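Fil sur la mécanique promotionnelle de la sauce pimentée Nông en édition limitée, vendue par la chaîne Esix. Je m'en tiens aux conditions publiées et à ce que j'ai relevé au comptoir de Zultotstead.

1/ L'objet : un flacon numéroté, tirage annoncé de 1000 exemplaires pour toute l'enseigne. Pas de vente en rayon. On l'obtient par tirage au sort, après achat d'un menu, avec un code imprimé au bas du ticket.

2/ Le règlement parle de « flacon collector ». Le contenu est la sauce Nông servie habituellement en coupelle. Même liste d'ingrédients, même ordre. Seuls changent le contenant, le bouchon et l'étiquette.

3/ Calendrier : ouverture des participations le jeudi 1er février. Clôture à épuisement des lots, sans date butoir. C'est inhabituel. La plupart des opérations de ce type fixent une fin ferme pour purger les codes non utilisés.

4/ Dotation par restaurant : 29 flacons dans les grands points de vente, 7 dans les autres. La liste des « grands points de vente » ne figure pas dans le règlement. Zultotstead est classé dans les petits, d'après l'affichette collée à la caisse.

5/ Conséquence directe : à Zultotstead, la probabilité de gain dépend surtout de l'heure de validation. Le code est rattaché au restaurant émetteur. Un ticket pris ailleurs ne donne pas accès au stock local, et inversement.

6/ Le code se valide sur l'application, pas en caisse. Délai de saisie : 50 minutes après l'impression. Passé ce délai, message « ticket expiré ». Le délai est écrit au verso, en corps très réduit.

7/ Despina Barbu me signale que la borne et le comptoir n'impriment pas le même format de code. Vérifié sur deux tickets. Celui de la borne comporte un tiret, que l'application refuse. Il faut le supprimer à la main.

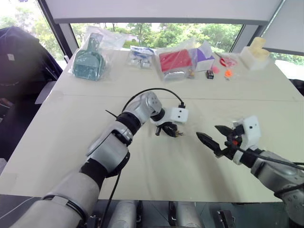
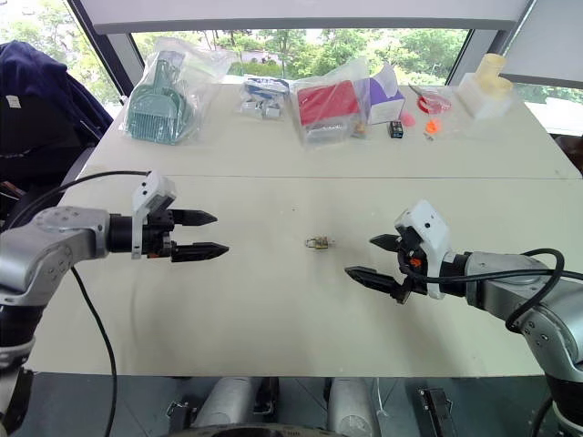 Table claire, deux bras robotisés.

8/ Côté prix : le menu éligible est le plus cher de la carte. Le menu de base et les formules étudiantes sont exclus. Le supplément sauce, payant, ne génère pas de code non plus, alors qu'il s'agit du produit mis en avant par la campagne.

9/ Partenariat avec Zindulitz pour le bouchon. Le nom apparaît sur l'emballage du menu, sur le set de plateau et dans l'application, mais pas dans le règlement. Je ne sais donc pas qui est juridiquement coorganisateur. Question envoyée au service clients, sans réponse à ce stade.

10/ Revente : l'article 6 interdit la cession « à titre onéreux ». Aucun contrôle n'est décrit. Le numéro du flacon n'est pas associé au compte du gagnant, au moins dans les données visibles de l'application. En pratique, la clause me paraît difficile à appliquer.

11/ Mehrangiz Tehrani me demande si l'opération remplace celle d'août. Non. Celle d'août portait sur la sauce fumée, sans tirage : un flacon remis pour chaque commande de groupe, dans la limite du stock. Règlement plus court, et plus lisible.

12/ Différence notable entre les deux : en août, le flacon était remis sur place. Cette fois, il faut revenir avec le mail de confirmation et le ticket d'origine. Ceux qui jettent le ticket après validation perdent le lot. L'application ne le rappelle à aucun moment.

13/ Sur le goût, pour ceux qui posent la question : acidité nette, piment présent en fin de bouche, sucre un peu haut. Convient au poulet frit. Sur les frites, je préfère la version fumée — moins liquide, elle tient mieux.

14/ Conservation : l'étiquette indique « au frais après ouverture ». La coupelle servie au comptoir ne porte aucune mention de ce genre.

15/ Mise à jour. Le compteur de l'application affiche maintenant le stock par restaurant, mais pas en temps réel. Deux écrans ouverts côte à côte sur Zultotstead donnaient deux valeurs différentes. Fermer puis relancer l'application force l'actualisation.

16/ Le règlement complet est accessible depuis l'onglet « Offres », tout en bas, après les allergènes. Version PDF uniquement. Je complète le fil si le service clients me répond au sujet de Zindulitz.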